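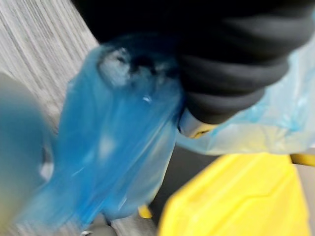
blue bag, clear one next to it

Re: [building-list] bags for Thursday, again

Hi all,

Quick one, typing this between two other things. Answers to the Wadow Street message below, which I've left in so you can see what I'm answering.

Blue = recycling. Yes still. The thick-ish translucent ones, not the thin ones. Clear or nearly clear = soft plastic only, film and wrappers, bubble wrap if you've popped it flat. If you can see something hard through the side of a clear bag, take it out and put it in the blue. The Flusau pickup people do look, and they leave the whole bag behind if they don't like it. Happened twice in October, both times it sat by the side door until somebody's dog got at it.

Closing them. Twist the neck, then one knot, high up. Don't tie it halfway down becuase you've stuffed it. If it won't twist it's too full, start another. No tape, no wire ties.

Liters: the blue roll in the hall closet is the 70. Somebody bought smaller ones last time and we went through them in no time. Please don't.

Where: bags down by 7 in the morning, side door, not on the stairs. The night before is fine if it isn't windy. The soft plastic ones weigh nothing and end up across the road at Senevska.

More answers below, in among the old message.

> On Monday, Wadow St. upstairs wrote:
>
> Hello everyone, sorry if this was covered before. We moved in
> on the second floor last month and I am not sure we are doing
> the bags right. Questions:
>
> Are the blue ones free or do we pay in?

Pay in. A box of 500 came from Dissanayake, the packaging place behind the station, and it's split across both buildings. Your share gets added to the hall money. Next box up is 700 and I think we should get that one, cheaper per bag and it's not like they go bad. Say if you object, otherwise I'm ordering.

> Does cardboard go in the blue bag too?

No. Flat, in the rack, no bag. Pizza boxes in the regular trash if greasy.

> What about rinsing? Our old place was very strict.

Quick rinse for anything that held milk, fish or cat food. The rest just empty it. Drain it first tho, half the mess on the hall floor is from bags dripping on the way down.

> And can we keep a bag open in the hallway during the week so we
> don't have to go up and down?

Rather not. Tried it, smelled. On your own landing inside the door, sure.

> Thank you!! and sorry again for all the questions

No need, half the list didn't know either.

Also still missing: the key to the hall closet, the one with the green tag. Check your coat pockets. Without it I have to go round through the basement to get at the rolls.

Ok have to run. Object to the 700 box before Thursday or it's ordered.

-- 
building-list
to leave the list, reply with "leave" in the subject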